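Questions I get asked about the name day and birthday pages

I'm Treasa, and I look after the calendar side of this site — the birthdays, the name days, the "what weekday was I born on" bit. These are the things people write in about most, so have a read before you email me (though I do like the emails!).

How do you work out the weekday for my birthday?

With a small program that counts days from a fixed starting date and divides by seven. It does the same sum you could do on paper if you had a rainy afternoon and plenty of patience. I check odd ones by hand against an old printed calendar.

My gran says she was born on a Thursday and you say otherwise. Who's right?

I'd trust the sum, but do look at the date first. A baby born just before midnight can end up with one date in family talk and another on the certificate. Clive Ellwood from Omenthorpe wrote to me about exactly this, and his mum had been having her cake a day early her whole life.

Can I reuse an old calendar?

Yes, and I love doing it. You need a year that starts on the same weekday and is the same sort of year, leap or ordinary. Bank holidays and Easter won't match, so don't book anything from it.

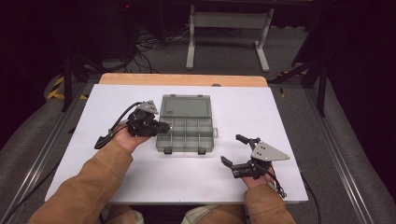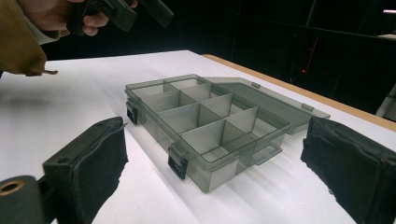
What is a name day?

In quite a few countries each day of the year has one or more first names attached to it, and if yours comes up you might get flowers or a bit of chocolate. My friend Žofie Charvát grew up with it and says she got two parties a year, which seems very unfair to the rest of us.

How many names are on your list?

There are 605 so far, and I'd like to get to 900. Spellings slow me down terribly. If I've left the accents off yours, please shout.

My name isn't there. Can you add it?

If it has a day in some calendar I can look up, yes. Dindo Belmonte sent me 40 in one go and I'm still working through them. I don't make up days for names that haven't got one, even when people ask very nicely.

What if I was born on 29 February?

Pick whichever day you like in ordinary years. The page shows both 28 February and 1 March and leaves the choosing to you.

Why does the page say I'm a day older than I am?

Probably a time zone thing. The page uses UK time, so if you're reading from far away late in the evening it may already have moved on to tomorrow. I'm hoping to fix that by July.

Can I print a birthday page for a card?

Please do! Use the plain version, linked at the bottom of each page, as the ordinary one eats ink.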